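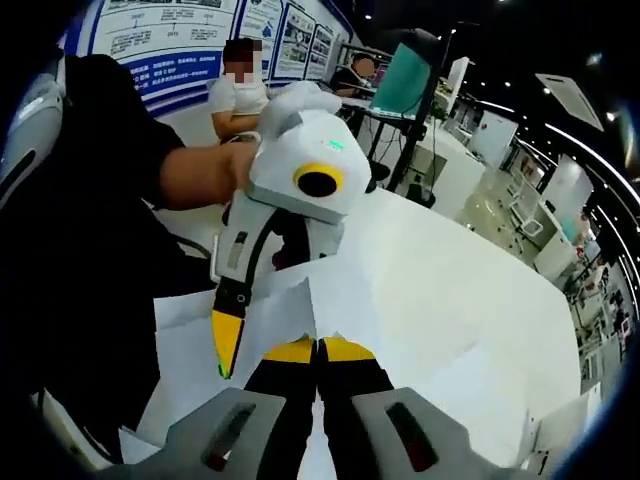

白いテーブルの上の紙。折り重なった部分がある。

折り目のついた紙を平らにそろえる手順

折ったまま置いてあった紙は、そのまま重ねても束が浮いてファイルに収まりません。次の順番で作業すると、コピー用紙程度の厚さなら手とテーブルだけでほぼ平らになります。

用意するもの
・白いテーブルか、明るい色の下敷き
・乾いた布
・幅30cmの定規
・重しにする本を3冊
・クリアファイル(当方ではForneoのA4用を使っています)

手順
1.テーブルを乾いた布で拭きます。水気が残っていると紙が波打ちます。
2.紙を一枚ずつ広げます。重なったまま引っ張ると角が破れるので、上の紙から順に外してください。
3.折り目の山になっている側を上に向けて置きます。
4.片手で紙の端を押さえ、定規の平らな面を折り目に当てて、中央から外へゆっくり滑らせます。同じところを6回ほどこすったら裏返し、反対側も同じようにします。
5.角の小さな折れは、指の腹で戻してから定規で押さえます。爪を使うと筋が残ります。
6.向きをそろえて重ね、束の長い辺をテーブルに軽く当てて整えます。続けて短い辺も当てます。
7.本を載せて一晩置きます。

二人で作業する場合は、一人が広げて伸ばし、もう一人が重ねます。向かい合って座ると紙の天地が逆になりやすいため、先に上の向きを決めておきます。

うまくいかないとき
縦に強い折り目が入った紙は、一晩では戻りきりません。本を載せたまま、もう一日置いてください。厚紙は繊維が割れていることがあり、筋は消えません。85g/m²までの紙であれば、この手順で足ります。

感熱紙のレシートはこすると黒くなります。定規は使わず、別の紙にはさんで重しだけにしてください。

2018年6月25日(月) 一部修正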